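Rapport d'avancement - projet Hara, volet « gestes de la maison »
Dernière mise à jour : mercredi 4 août 2021

Chère Boglárka Rácz, chers membres du comité de suivi de Fluvonwood,

Voici le point promis au printemps, un peu plus long que je ne l'avais annoncé, mais il s'est passé pas mal de choses depuis avril et je préfère vous les raconter dans l'ordre où nous les avons vécues. Merci d'avoir patienté, et merci encore pour vos remarques sur le rapport précédent, qui nous ont poussés à revoir la manière dont nous notons nos démonstrations.

Pour mémoire, votre soutien porte sur l'apprentissage par la démonstration : une personne conduit les deux bras à distance, exécute une petite tâche domestique, et l'enregistrement sert ensuite à entraîner le modèle. Nous visons 3000 démonstrations à la fin de la convention, réparties sur 8 tâches. Les tâches de rangement sont bien avancées. Le textile, lui, nous a occupés presque tout l'été, et c'est surtout de lui que je voudrais vous parler.

Les opérateurs

L'équipe compte maintenant 5 opérateurs formés. Chacun commence par des exercices très simples au poste de commande, avec des objets rigides qui pardonnent beaucoup, avant de toucher au linge. Nous avions prévu une formation courte. Elle s'est allongée, et je crois que c'est une bonne chose : un opérateur pressé produit des gestes heurtés, avec des arrêts au milieu du mouvement, et le modèle apprend les arrêts avec le reste. Nous demandons désormais à chacun de répéter la tâche à blanc jusqu'à ce que le geste soit régulier, et seulement ensuite d'enregistrer.

Le logiciel Tello, qui relie les commandes aux bras, a été mis à jour en avril. Le petit retard que les opérateurs ressentaient dans les poignets a nettement diminué. Il reste une gêne quand les deux mains travaillent très près l'une de l'autre, et nous en discutons avec l'atelier de Wendden, qui s'occupe de la mécanique et qui nous a toujours répondu avec beaucoup de gentillesse, même le soir.

Le pliage

Plier un tissu à deux bras paraît modeste quand on l'écrit dans un tableau. En pratique, il faut saisir une seule épaisseur, la garder tendue sans tirer le reste, puis reposer le tout à plat. Nos opérateurs s'y sont pris de manières différentes au début : l'un partait du bord éloigné, l'autre d'un coin, une troisième lissait d'abord toute la surface. Nous avons fini par adopter une consigne commune, avec les deux pinces placées aux extrémités opposées avant chaque rabat, tout en laissant à chacun la liberté de corriger un faux pli comme il le sent. Ces corrections nous sont précieuses et nous les gardons dans les enregistrements.

Au moment de la relecture, nous avons écarté 44 démonstrations de pliage. La plupart souffraient d'un défaut de synchronisation entre les deux bras, quelques-unes d'une prise lâchée sans reprise. J'ai d'abord regretté ce tri, puis en comparant les deux jeux d'entraînement nous avons vu que le modèle hésitait moins au moment de fermer les pinces, et je ne le regrette plus du tout !

Nous varions aussi ce qui entoure le tissu. La nappe imprimée, la vaisselle ou un panier posés au fond du plan de travail obligent le modèle à trouver le linge parmi autre chose, comme dans une vraie cuisine.

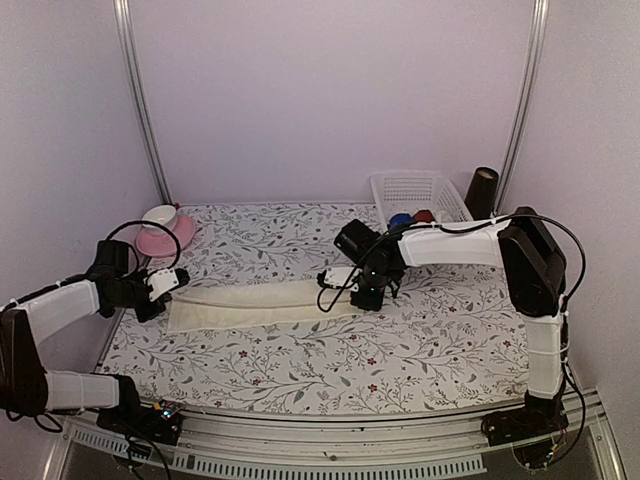
Faut-il un opérateur expérimenté pour obtenir une démonstration utilisable ?
Quelques séances d'entraînement suffisent pour les objets rigides, mais le tissu demande une main déjà habituée au délai et à l'absence de retour d'effort.

Difficultés et dépenses

Le câblage des poignets se fatigue plus vite que prévu, et deux séances ont dû être reportées le temps d'une réparation. La dépense a été prise sur la ligne « petit matériel », qui reste dans l'enveloppe. Les frais de formation dépassent un peu la prévision pour la raison expliquée plus haut - je vous propose de les compenser avec les déplacements, très réduits cette année. Il me faudrait votre accord écrit sur ce transfert.

Suite des travaux

Nous reprendrons à la rentrée avec des tissus plus épais et une consigne de pliage en deux temps. Je voudrais aussi que chaque opérateur annote lui-même ses hésitations juste après la séance, tant que le souvenir est frais. Si l'un ou l'une d'entre vous souhaite essayer le poste de commande, la porte est ouverte, il suffit de nous prévenir quelques jours avant, et nous ferons du café.

Avec toute ma reconnaissance,
La coordination du projet Hara

3 commentaires - 12 partages

À lire aussi
Hara : bilan du premier trimestre
Tello, notes sur la mise à jour d'avril
Une journée à l'atelier de Wendden
Comment nous relisons une démonstration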